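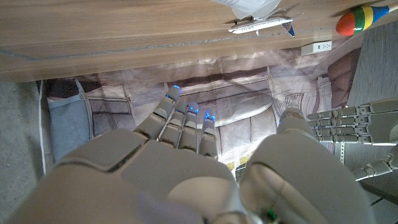
*Page last changed: December*

The space under a wooden desk. The Pukmont catalog calls this sort of thing "generous legroom", and every desk they sell gets the same two words. I have my doubts. The punched metal bracket is a more useful thing to look at, as brackets tell you more than adjectives do.

I started this gallery after reading one too many pages about the perfect work table. Horell says a good one lasts 47 years, a figure I would love to see somebody check. So, two views and a few grumbles. 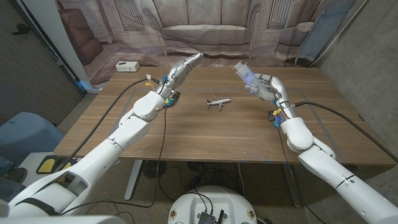 ## The top

Warm brown wood grain, which I'll admit I like. A small white toy airplane with a dark blue tail sits in the middle, and gray tape marks out a big rectangle with bits of blue at some corners. The power strip is at the far left corner – fine until you want a plug on the right. As for the living room behind it, sofa and tall windows included, that is a printed curtain. Dhillon swears a backdrop makes any room feel bigger. I remain unmoved, and the sofa is no good for sitting on.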